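Notes from the tender desk

I've spent most of October with my nose in the small print of the transport trainer competition, and I owe several of you a reply, so consider this the reply. If you wrote in asking why I went quiet on the Fendeo bid, it's because I was reading it. All 1136 pages of it, annexes included, mostly at the kitchen table with a pot of tea going cold beside me.

For those who joined us recently: the ministry wants a twin-engined aircraft to train transport crews, and it wants the first of them on the ramp before the old ones run out of airframe hours. Four firms asked for the papers and two sent anything back. Fendeo has offered a new build with a glass cockpit and a rear ramp. Dastex has offered a rebuilt version of something the air force already knows how to mend. You can probably guess which one looks better on a poster and which one the ground crews like.

The bit that caught me out was the engine clause. I'd assumed (and wrote here last time, sorry!) that both bidders had to show a working engine on a test stand before the price envelopes were opened. They don't. The wording says "demonstrated or demonstrable", and those last two words are doing an awful lot of lifting. Dastex has an engine you can walk up to and kick. Fendeo has a very thick folder and a promise of a run in the spring. Under the clause as written, the folder scores the same marks.

I rang Stefaniia Yurchenko about this. She spent 11 years on the buyer's side of the table before she went into consultancy, and she laughed for quite a long time. Her view is that the phrase was put in to stop a single bidder walking off with the contract, and that it will cause a row whoever wins. "You write a loose clause to get two bids," she told me, "and then you spend a year arguing with the one who lost." She also thinks the delivery schedule is a bigger worry than the engine, and having gone back to it with her comments in the margin I'm inclined to agree.

The schedule asks for 21 aircraft. The first batch is due while the hangar at Itdale is still having its floor relaid, so the new machines would have to live outdoors over their first winter. Anybody who has tried to start a cold turboprop at six in the morning with a tired battery cart will have feelings about that. I asked the programme office whether there was a plan for shelter and got a polite note saying infrastructure is handled under a separate heading. I've now asked who looks after the separate heading. Will report back.

Then there's the matter of spares. Dastex wants to sell the spares as a package, priced up front, and Fendeo wants to charge by the flying hour. I go back and forth on this one. Paying by the hour sounds lovely when the fleet is new and nothing breaks, and the supplier has every reason to keep things flying. But the draft terms set a minimum number of hours, and if the weather's foul or the instructors are short, you pay for flying you haven't done. The last trainer contract had a floor like that and it was a sore point for years. On the other hand, the up-front package means somebody has to guess now how many propeller seals will be needed a decade from now, and I've seen the store room where the last set of guesses ended up.

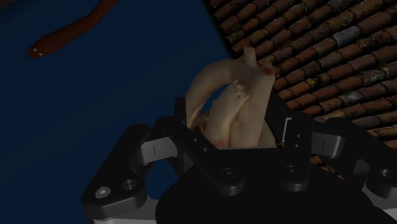 Issue 21

A few of you asked about Hrytsenko, who were tipped as the third bidder and then vanished from the list. I've had a proper look and there's less to it than the forums make out. They had the papers, they went to the briefing, and they let the deadline pass. My understanding is that they'd rather be a supplier to the winner than carry the whole risk themselves, and they make a decent landing gear, so I'd be surprised if we didn't see their name again lower down the chain. No conspiracy that I can find, though do write in if you know better.

What happens next? The technical scores go up to the board, and the price envelopes stay sealed until those are signed off. Bidders then get a short window to object. I'd expect at least one objection on the engine clause and possibly another on the spares, and each of those can stop the clock. If you're betting on an announcement before Christmas, I'd keep your money in your pocket.

Two small corrections while I'm here. I described the Dastex aircraft as having a pressurised cabin, and it's an option which the ministry hasn't asked for. I also got the seating muddled: the student sits on the left in both designs, and the jump seat is behind the instructor. Thank you to the three readers who spotted it, one of them within minutes of the email going out.

Next time I'll go through the simulator part of the bid, which I've only skimmed so far. It has its own acceptance tests and a training annex that looks as if it was written by somebody else entirely. If you've worked on one of these and are happy to talk, on or off the record, just hit reply. Mornings are best, before nine if you can bear it.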